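**Lantern Walk: what we learned last year and what's new this December**

The lantern walk is back! If you came last year you'll remember the crush at the bottom of Mill Street, when 351 people signed the sheet at the start and a good many more slipped in along the way without signing anything. We loved it. We also ran out of cider before the brass players had found their mouthpieces, so there will be a second urn this time, and it's going up by the library steps where there's room to stand.

We meet at 5:30 p.m. in the parking lot behind Patrício, the bakery, and set off at six. The route is a little different. We still go down Mill Street and over the footbridge, but then we turn left along the river path and come back up through the orchard. Clementina Neves walked it with a step counter on a frosty evening and got 2,816 from the bakery door to the last apple tree. She is tall, so short-legged walkers should expect more. Strollers can manage everything except the orchard gate, and there's a paved way around that leaves the path at the old pump house.

**Making your lantern**

The workshops start two weeks before the walk, in the upstairs room at Akine, and I can't tell you how happy I am to have that room again. It has long tables, a sink, and big windows for testing paper against the daylight. Filipa Seixas is teaching the willow frames. Soak your willow overnight if you're bringing your own, and bring pruners if you have them.

Last year most of us used plain tissue with watered-down white glue. It worked nicely for the small lanterns, but the big ones sagged at the joints (my goose had a very sorry neck by the time we reached the bridge). Filipa has been trying other coverings in her kitchen since spring, and she brought a pile of them to the October meeting. We turned the lights off and held each one up in front of the same little lamp. What a difference! Thin tissue lets you see the bulb as a hard bright dot. Two layers with the grain crossed spread the light a bit. Baking parchment came out warm and slightly yellow, and it crackles wonderfully when you walk, though glue doesn't want to stick to it. My favorite was the wet-strength tissue in three layers. The dot disappears and the whole side of the lantern lights up evenly, like snow under a street lamp.

Hüsnü Kılıçarslan disagrees with me and wants it in writing that he prefers to see the bulb. His fish from last year had thin yellow tissue on the belly and thick stuff on the back, and it did look terrific from below, so he may have a point. Try both if you're making something large. Bellies thin, backs thick.

A few notes from the October tests:

- Tear the paper instead of cutting it. Torn edges melt into each other and cut edges show up as lines.
- Brush glue on both sides of the sheet.
- Leave the hatch for the lamp until the end, and make it bigger than your hand.
- Battery lamps only, please. Cool white looks blue outdoors, and warm white looks like a candle.
- Color goes further than you think. One red sheet tints a whole lantern.
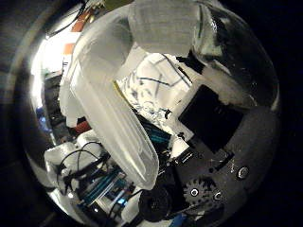 *Frosted white with the light coming through, dark gray beside it.*

**Music**

Carolina Teixeira has put together the band again, and they've been rehearsing two new tunes along with the old ones. One is a slow waltz for the river path, where the sound carries so well over the water. The other is fast and silly and belongs to the climb through the orchard – you'll know it when your feet start moving. If you play anything you can hold while walking, get in touch with her. She'd especially like another drum. Sheet music is on the piano at Dreltus, where the band practices, so help yourself to a copy and a coffee.

**Other things worth knowing**

The school is coming! Inês Coelho's class of 28 is making a single enormous heron, carried on poles, and they'd like it to lead the way over the footbridge. Please let them through when we bunch up at the near end. The bridge takes us a while in any case, and last year we were 30 minutes getting everybody across, with a lot of singing.

Wear boots. The river path is soft after rain, and the orchard grass is long at the bottom end. We'll walk in drizzle with the paper lanterns under umbrellas, but in real wind we'll stay in the bakery lot and have the music and cider there. Look for a note on the Patrício door by three in the afternoon.

If you have old lanterns in the attic, bring them to a workshop even if they're torn. Patching is quick, and a patched lantern has a lovely uneven glow. We're also short of bamboo poles, anything over shoulder height, and jam jars with lids for mixing glue.

Workshop sign-up is on the clipboard at Akine. Come once or come to all of them.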